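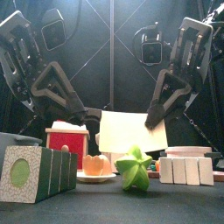 Frequently Asked Questions: Donating Household Goods and Toys

The Rutkowska Reuse Center accepts used household goods and toys from residents of Jakunell and Isus. Please read the answers below before visiting.

Who may donate?

Any resident of Jakunell or Isus may donate. Proof of address is requested at the first visit. Businesses must apply in writing and may be charged a handling fee.

What items are accepted?

The Center accepts kitchenware, small decorative items, books, board games, toys, and clean bed and table linens. Items should be complete and in working order. Board games with missing pieces may be offered to the craft room, provided the box is marked accordingly.

What items are not accepted?

Mattresses, pillows, car seats, cribs, bicycle helmets, opened cosmetics, and any product under a safety recall. Large appliances are handled by the Sturkero Transfer Station, which keeps separate hours.

How should donations be packed?

Use boxes that one person can lift safely. Wrap glass and ceramics individually. Batteries must be removed from toys and placed in the battery bin at the entrance. Plastic bags are acceptable for linens.

How much may I bring at one time?

Each household may bring up to four boxes per visit. Estate clearances require an appointment. Last year the Center received 672 appointment requests, and the wait in spring was longer than at other times.

Does the Center collect from homes?

Collection is available to residents who are unable to travel. Requests are taken by telephone until 2 p.m. and are normally answered on the next working day. Items must be on the ground floor and near the door.

Will I receive a receipt?

A receipt listing the type of goods is issued on request. Staff cannot assign a value to donated items. Residents with tax questions should consult a qualified adviser.

Can a donation be returned to me?

No. Goods become the property of the Center once they have been accepted at the counter. Please check drawers, pockets, and game boxes for personal belongings.

What happens to goods that are not sold?

Unsold goods are first offered to local schools and shelters. Remaining items are sent for recycling where a suitable service exists.

When is the Center closed?

The Center closes for stocktaking during the first half of January. Donations must not be left outside while the building is closed.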